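Open Day at Devadiga Draws a Full House

8 April 2021

The robotics workshop at Devadiga opened its doors to neighbors and families this week, and 398 people came through over the course of the afternoon, a good many of them staying far longer than they had planned to. The biggest crowd gathered at the Zirkon table, where a two-armed robot was set to work on an ordinary wooden cabinet, taking hold of the drawer by its handle and drawing it open.

"People expect something flashy, and then they fall in love with a drawer," said Prakash Achari, who led the demonstration and answered questions — some of them from very small visitors indeed — until closing time.

Yayra Agbenyega, who organized the day, thanked everyone who helped out and said she would dearly like to hold another one in June, with longer hours and a few more chairs. 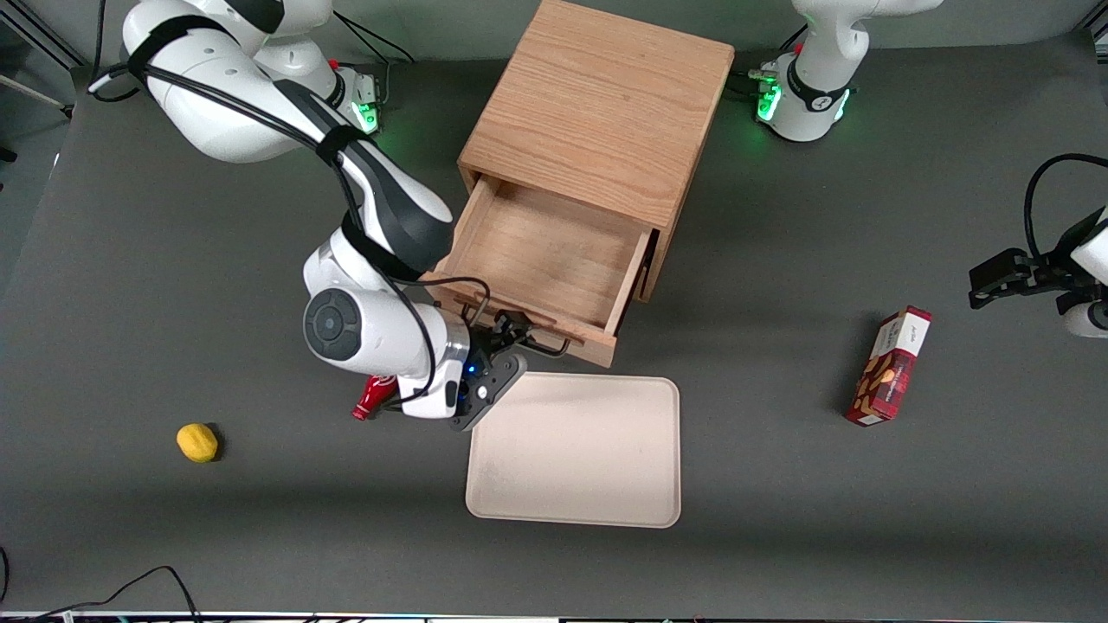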